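**Ticket 104 – Folding: second pick takes the blanket along with the garment**

Opened by: Filipa Barros
Date: 14 August 2023
Component: Kerero grasp planner, laundry task set
Priority: medium
Status: open, workaround in place

**Symptom**

On soft bedding the planner closes too low. The first fold usually completes. On the second pick the fingers take the garment edge plus a pinch of whatever is under it, and the lift drags both. On the bare table at Hereren the same build does not do this.

**Conditions**

- Planner build 18, default finger force
- Plush fleece blanket, large printed leaves
- Dark garments worse than light ones
- Hard table: 3 failures in 100 picks
- Bed: stopped counting after the first session, most second picks bad

**Checked so far**

1. Recalibrated finger gap. No change.
2. Lowered closing speed. Fewer drags, but thin shirts now slip.
3. Swapped finger pads for the Ritanen spares. No change.
4. Replayed logs with depth smoothing off. The height estimate is noisy over the pile of the fleece and reads low on black cloth.

Item 4 looks like the cause. The planner assumes a flat, rigid support surface and sets the closing height from it. A bed gives under the fingers, so the assumption fails twice – once in the estimate and once on contact.
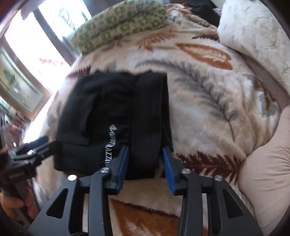
People doing the same job by hand-held gripper correct for this without thinking: they come in shallow, close a little, and lift before committing. The planner has no such step. It closes fully at the computed height and then checks.

**Workaround**

Set `min_clearance` to 4 mm and enable the partial lift check. Cycle time goes up. Do not use this with the Esteves bin task, where it causes missed picks.

**Note for the readiness sheet**

Please change "folds laundry" to "folds laundry on a hard, flat surface." A customer reading the current line will try it on a bed or a couch. Sorting and carrying can stay as written.

**Next**

- Refit the height model on the 500 soft-surface demonstrations
- Rerun the bed test with black garments only
- Decide whether the partial lift check becomes the default

Leaving open until the rerun is logged. – FB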